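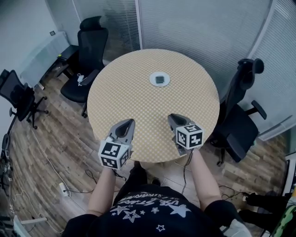

Round table room at Marchuk building goes on the public booking list

By Florencia Ulloa
13 Oct 2023

HULLPORT. The small glass-walled room on the upper floor of the Marchuk building can now be booked by anyone with a Hullport address. Bookings opened this morning. By lunchtime 11 slots were gone, most of them evenings.

Same round table as before, same black office chairs. Price is $12 an hour, or $33 for an afternoon. Nonprofits pay $2 an hour if they bring the letter. Which letter is explained further down, it's causing confusion already.

Until last month the room was for tenants only. Marchuk leases desks and small offices on the floor, and the round table room was where people went to take a call or argue over a floor plan. Then Ukik, the mapping outfit that had the corner suite, moved out to bigger space across town and use of the room fell off. Building management asked the city if it wanted a share of the hours. City said yes. The paperwork took the summer.

"We were turning people away from the library rooms every week," said Dana, at the bookings desk, who asked that we leave it at her first name. "Tutoring, condo boards, two sisters trying to sort out their mother's papers. They don't need a hall. They need a table and a door that shuts."

What you get

The table is round with a light tan top, a fine pattern in it, and a rounded edge that doesn't catch your sleeves. Office chairs on wheels, black, with headrests and mesh backs. A low black unit by the wall. Wood-look floor. Frosted glass with blinds on the corridor side, curving around, so people walking by see shapes and not your tax return.

No projector. No whiteboard either, though one has been asked for. If you need to show slides, bring a laptop and sit close together.

The room is rated for small groups and the desk is going to hold people to it. One extra chair can be borrowed from the kitchen end of the corridor. More than that and you'll be pointed back at the library list. Several people have asked about kids' birthday parties. No.

The table question

It nearly went. The first plan, posted in the lobby in the spring, had a rectangular table from Kallell going in there, with a power strip down the middle and a cable tray underneath. The catalog page was pinned up next to the plan. Tenants wrote on it. Most of what they wrote was some version of leave it alone.

The complaint about the round one is power. The outlets are at the wall, so cords end up crossing the floor and somebody's chair wheel goes over them. Fair enough. The complaint about the rectangular one was that it would not have left room to get around the far side without everyone standing up.

Management went with round. The Kallell order was changed to a floor cord cover and a box of coasters. The cord cover has not arrived. The coasters have, or some of them, the desk wasn't sure how many are still in the room and how many have walked off to people's offices.

About those coasters: please use them. The tan top marks. A tenant who did not want to be named left a coffee mug on it over a long weekend last year and the ring took a lot of rubbing to get out. Hot drinks are allowed, food that smells is not, and the line between the two was still being argued over at the desk when we called in. Soup seems to be food.

Chairs

Some worry that the chairs will wander. They already do. Tenants roll them down the corridor for a visitor and forget them. Starting now the room chairs get a strip of green tape under the seat, and the cleaning crew will bring back any they find. If you walk in and there's one missing, don't go hunting through the offices, call the desk.

The seats adjust by the lever on the right. The desk wants it known that the headrests are not handles. Two came back loose last winter from people pulling the chairs around by them, and the replacement part took until December to show up.

How to book

By phone or in person at the library desk, or on the city rooms page, where it's listed as Marchuk Small Round. The name will probly change. Slots are by the hour, on the hour. You can book up to a month ahead. Cancel the day before and you pay nothing, cancel the same day and you pay half.

Key fob from the lobby. Leave something with your name on it, a library card is fine. The fob opens the street door after hours as well, and it stops working fifteen minutes after your slot ends, so do not leave a coat in the room and go for dinner. Happened already during the trial.

Nonprofit rate: the letter they want is the city registration letter, one page, the one with the number at the top. Not the federal one. Groups that only have the federal one can get the city one at the same desk, no charge, takes a few days. Book at the full rate in the meantime and the difference is refunded.

Weekday mornings stay with the tenants for now. Public hours are afternoons and evenings, plus all day on weekends. Tenants were given first pick of the evening slots for the first month and a few used it, which accounts for some of the early rush.

Heat, light, noise

The wall heater is on the building's schedule and drops back in the evening. Bring a sweater if you have a late slot. Management says a timer override is being priced. Light switch is on the wall, mounted higher than you'd think, feel upward for it.

Sound carries through the glass more than you would expect. Normal talking is fine. Singing practice, which has been asked about, is not. A language exchange group that used the room in the trial said the people in the next office could follow the whole lesson and one of them had begun correcting the verbs through the wall.

Blinds: leave them how you found them. If they jam, leave them jammed and tell the desk. The slats are a pain to replace and the last person who fixed them himself was billed.

Parking

Street only. The lot behind belongs to the tenants until 6 and they do tow. Bike rack by the side door. The elevator works, the ramp is on the north side, and the room door is wide enough for a wheelchair. One of the chairs may have to be rolled out to make turning space at the table. Ask and the lobby will do it before you arrive.

What's next

The arrangement runs through the spring and then gets looked at. If the evenings keep filling, the old Ukik suite could be split and a second room added, a larger one. Management would not say how likely. A tenant company has also asked for it, and they'd be paying rent.

The desk is keeping a list of what people ask for. So far: whiteboard, a clock, a coat hook, a longer cord cover, somewhere to put wet umbrellas. The hook is coming first. They have the hook. Waiting on the screws.

Bookings and questions: library desk, ask for rooms. Closed for lunch from noon to one. Messages left overnight are answered in the order they came in, and calling twice puts you in the list twice, which slows it down for evryone.

Correction: an earlier version of this item gave the afternoon rate as $12. That is the hourly rate. The afternoon rate is $33.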